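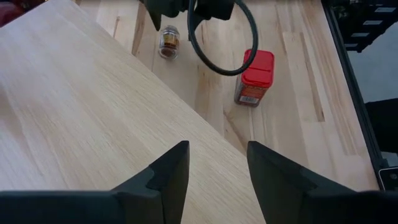

Prerley butcher block oil, 2 months in

Bought the big bottle for the kitchen counter and a board I use every day. 17 dollars at Gumede, cheaper than the Dromari stuff I had before. Goes on thin, wipes easy, no smell to speak of. Label says 40 minutes between coats. Give it longer - mine was still tacky and I got lint in it. Sanded with 200 grit first, worth the hassel.

Cap is terrible. Drips down the side every time, so keep a rag under it. Color came up a little warmer than I expected, my husband likes it, I'm getting used to it. Water beads fine after three coats. Coffee rings still show if you leave them overnight.
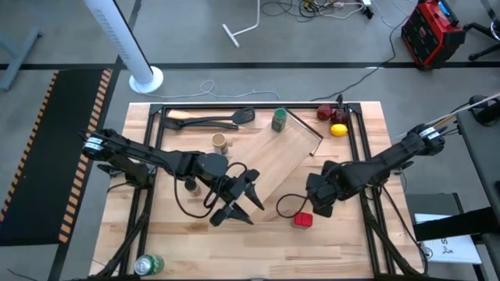 Pros and cons

Good price, easy to spread, food safe once its cured. Bad cap, slow to dry, and the small bottle is a rip off. Ritmont wax on top helps with the rings. Would buy again - big bottle only.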